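Garment folding

Garment folding is the practice of reducing a piece of clothing to a compact, flat or cylindrical form for storage, transport or display. It is distinguished from hanging, in which the garment is suspended from the shoulders or waist, and from draping, in which it is laid over a support without a fixed outline. Folding is used in households, commercial laundries, retail stores and the armed forces.

Terminology

The body of a garment is the part covering the torso. The fold line is the line along which one layer is turned over another. A primary fold runs parallel to the length of the garment and sets the width of the finished piece. A secondary fold runs across it and sets the height. The face is the surface left visible when folding is complete. In retail work the face normally includes the collar or the front panel.

Fabric behavior

The result of a fold depends on the bending stiffness, thickness and surface friction of the cloth. Stiff fabrics such as denim hold a fold with little pressing but produce bulk where several layers meet. Soft knits bend easily and tend to spread after release. Smooth fabrics, including satin and many synthetic linings, slide over one another and may need a sheet of tissue between layers.

A crease forms when fibers on the outside of a bend are stretched and those on the inside are compressed for long enough that they do not return fully to their earlier shape. Heat and moisture speed this process in cotton and linen. Wool recovers well from light creasing if it is hung in humid air. Creases in polyester that were set at high temperature are difficult to remove at home.

Methods

Flat folding is the most common method. The garment is laid face down, the sides and sleeves are turned toward the center, and the length is then folded in halves or thirds. Folding in thirds places the creases away from the middle of the chest and is preferred for dress shirts.

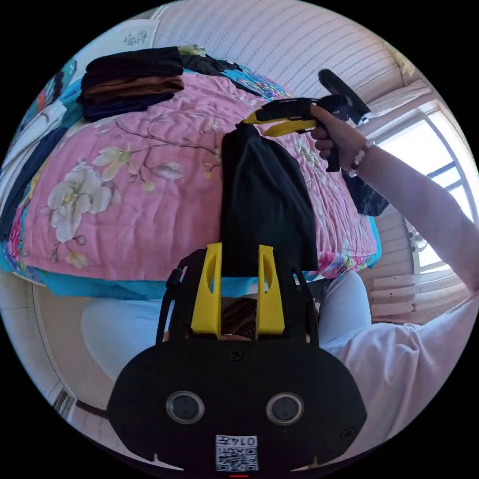 File folding adds a further secondary fold so that the piece stands on its edge in a drawer. It makes each garment visible from above but is less suitable for slippery fabrics, which lose their shape when neighboring pieces are removed.

Rolling replaces the secondary folds with a continuous curve. Sharp creases are reduced, although loose rolls can wrinkle across the whole surface. Bundle folding wraps several garments around a soft core and is used mainly in luggage. Its chief drawback is that the bundle must be opened to reach any one item.

Folding boards

A folding board is a hinged set of panels that turns the fabric over along fixed lines. The board gives a uniform width and is widely used where folded stock must line up on a shelf. The Plundex board, designed by Mieczysław Głowacki, has two side panels and a short lower panel, and produces a folded width of 30 centimeters. The later Cerusier board replaced the plastic hinges with a woven strip, which could be exchanged when worn.

Laundry machines

Commercial folding machines carry the garment on a belt under blades or air jets that form the primary folds, after which a reversing conveyor makes the secondary fold. The Fokilik machine is rated at 575 pieces per hour for T-shirts with one operator feeding. Rates for long-sleeved items are lower, as the sleeves must be placed by hand before the garment enters the machine.

Storage

Folded knitwear is generally kept in low stacks, as weight deepens the creases in the bottom pieces. Hervé Bailly, in a handbook for the Byun chain of laundries, set a limit of 32 centimeters for stacks of cotton shirts and advised refolding stored wool every 2 months along different lines. Acid-free tissue is placed inside the folds of garments held for long periods, where it widens the bend and reduces strain on the fibers.

See also

Clothes hanger
Ironing
Linen closet
Wrinkle resistance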